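Gollanmont Green Bench Cloth: a Month In, and I'm Buying a Second

I bought the Gollanmont cloth in September because I was tired of scratching things. Most of what crosses my table is small machined aluminum, plates and blocks mostly, and aluminum picks up marks if you so much as look at it wrong. For years I worked on a bare top with a folded towel, and the towel bunched up, shed lint, and slid off the edge at the worst times. I'd also tried a rubber mat from Widora, which was fine for heavy parts but so dark that I lost every small screw I put down on it.

So, a green cloth! It doesn't sound like much to get excited about, but I've used it nearly every working day and I keep telling people to get one.

First, the color. It's a good solid green, and bare metal shows up on it beautifully. Pockets, ridges, small drilled holes, you can pick out the shape of a part at a glance without dragging the lamp over. I didn't expect that to matter as much as it does. My eyes are less tired by the end of the afternoon, and I spend a lot less time patting around for things.

Second, it stays put. I have mine laid flat over the table with no clips or tape, and it hasn't crept toward me the way the towel did. The underside has a slightly grippy feel (the top doesn't), so you can slide a plate around to get at the other side and the cloth stays where it is.

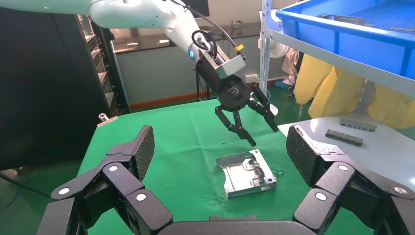
An aluminum plate on the green cloth, with the notched bars left on the gray top next to it.

I keep the heavier bars on the gray tabletop and save the cloth for anything with a finish I care about. You could put everything on it, I'm sure, but I like having a hard surface within reach for marking out and a soft one for handling. The blue plastic tray on the rack is from Skatik and I've got nothing bad to say about that either, though it deserves its own review someday.

Now the less good parts. Light-colored crumbs show up on it right away. Every little white fleck stands out, and if you're the type who can't leave that alone you'll be brushing it down a lot. A soft brush does the job in a few seconds. I tried a vacuum once and it lifted the whole corner, so I wouldn't bother with that.

It also came folded, with a hard crease down the middle. Mine took 3 days to relax under a couple of bars. I'd have happily paid a little extra to have it shipped on a roll.

Washing: I've done it once, cold, by hand, and hung it up overnight. The color held and it dried flat. The label says to keep it away from the dryer and I did as I was told.

If you already own the Ishida cloth, which I used at my last shop, the Gollanmont is thicker and a bit softer on top. The Ishida is easier to wipe down, I'll give it that. For delicate parts I'd go with the Gollanmont every time.

Would I buy it again? I have, the second one is on its way for the assembly table.

Posted October 29, 2020
6 people found this review helpful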